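How Does a Big Jet Stop on a Ship?

Have you ever tried to stop your bike on a very short driveway? Then you already know a little about the problem a Navy pilot has! An aircraft carrier looks enormous when you stand next to it, but from up in the sky it is a small gray strip in a lot of blue water - and it is moving, too.

A regular runway is so long that a jet can roll and roll until it slows down. A carrier has no room for all that rolling, so the ship has to catch the airplane. Across the deck lie strong steel cables, often 4 of them on the older ships. Under the jet's tail hangs a long metal hook. The pilot tries to touch down in just the right spot so that the hook grabs a cable, and the cable pulls out and drags the jet to a stop in two or three seconds.
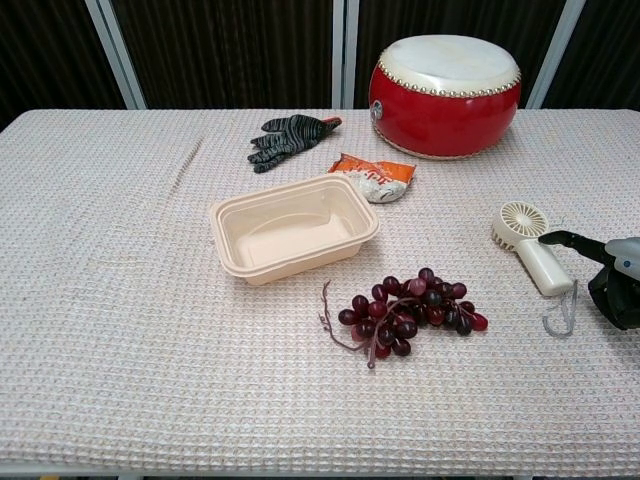 A red drum with silver studs around its rim.

Now, what if the hook misses? Pilots have a plan for that, and it may sound backward. They push the engines to full power as soon as the wheels touch the deck. If the hook has caught, the cable still wins. If it hasn't, the jet is going fast enough to fly right off the end and come around for another try. Sailors call this a bolter, and even very good pilots have them now and then.

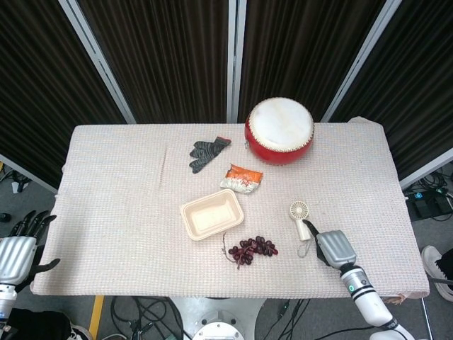
Gavville, 24 May 2022

Colored lights on the side of the deck help as well. They show the pilot whether the jet is too high, too low, or coming down just right. Down on deck, sailors wear bright shirts, and each color tells you what job that person does. Yellow shirts, for instance, direct the airplanes around the deck, and purple shirts handle the fuel (their nickname is "grapes"!).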